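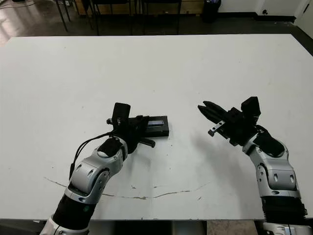 White worktable

A white worktable is a plain table with a pale, matte top, used for sorting, checking and packing small goods. Dark objects are easy to find on it, but the surface also shows every scuff and speck. Long thin crack lines may appear with age.

Use

The flat model sold by Gerkia is found in offices, workshops and labs. Its top can carry over 300 pounds. Small boxes are usually kept near the side of the table, and the middle is left free for work. Storage is often placed behind — for example crates in rows against a wall. 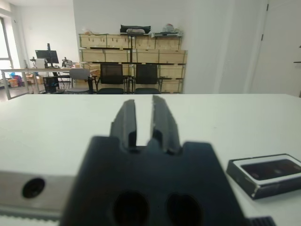
White tabletop with a small box at right; stacked wooden crates behind.

Care

The top is wiped with a soft damp cloth. Rough powders make it dull.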